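Our youngest gave up naps in February, and I was not ready. I know, I know, two and a half is a normal age for it, but her brother slept every afternoon until kindergarten and I figured I had at least another year of quiet!

The first week I kept putting her down at one o'clock like always. She sang. She took off her socks and threw them over the rail. One day she yelled my whole name (first and last, no idea where she picked that up) for 18 minutes straight, and then I gave in and we went and had crackers on the porch.

My friend Tươi Mạch has four kids and told me to switch to quiet time instead, with books and a couple of soft toys and the door open a crack. So we tried it. The first day she lasted maybe as long as it takes to drink half a cup of coffee, but I took it. 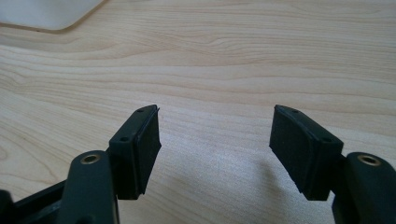 A light wooden desk.

We're a few weeks in now and most days I get a good stretch out of it. I let her pick 2 stuffed animals, and it's always Horgan the walrus plus whoever is in favor that day. If she comes out early I walk her back and don't say much. Some days that happens a lot.

Bedtime has moved up, too. She's a puddle by six, so dinner is at five, which my husband thinks is a ridiculous hour to eat spaghetti. If we're in the car after four she will fall asleep, and then she's up till ten. We learned that one on the way home from my sister's on Sunday, with me in the back seat singing and tickling her feet the whole way.

If your kid dropped naps early, did they ever come back? Even just once in a while? I'd love to hear it, because I still miss mine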